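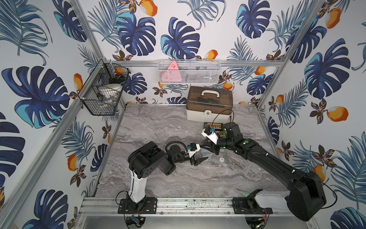
Toolbox at the back, wire baskets on the wall and the bar, small parts on the gray marble surface.

How to keep a small work corner in order

By Adel Tawfik

A small corner gets full very fast. I have changed mine many times, and these are the steps which I follow now. You need one free hour and a damp cloth.

1. Cover the walls first. I like a wallpaper with a tropical print. Do this before you hang anything, or you will have to cut the paper between the hooks. One strip of 50 cm width is easy to handle alone. Press from the middle to the sides.

2. Put the toolbox against the back wall. Choose one with a handle on the top and a latch in front. A translucent lid is a good help, you can look inside before you open. Leave enough space above so the lid can go up -- I forgot this the first time and had to move the basket.

3. Hang a basket from a bar. A white wire-mesh basket clips on a horizontal aluminum bar without any drilling. Keep light things in it. If the bar begins to bend, take something out.

4. Use the side wall also. A black mesh basket with two compartments takes little space there. Round containers go in the middle where they cannot roll, and the thing you use most goes on top.

5. Decide a place for caps and other small pieces. A white cap is easy to lose on a marble pattern. When I finish my work I collect all small pieces in one container and close it.

6. Wipe the surface in the end, from the back wall to the front edge. If there is a metal rail in front, go along it with a dry brush, the dust likes to stay there.

After this, 20 minutes every month is enough for me. In July I do the walls too, with the window open.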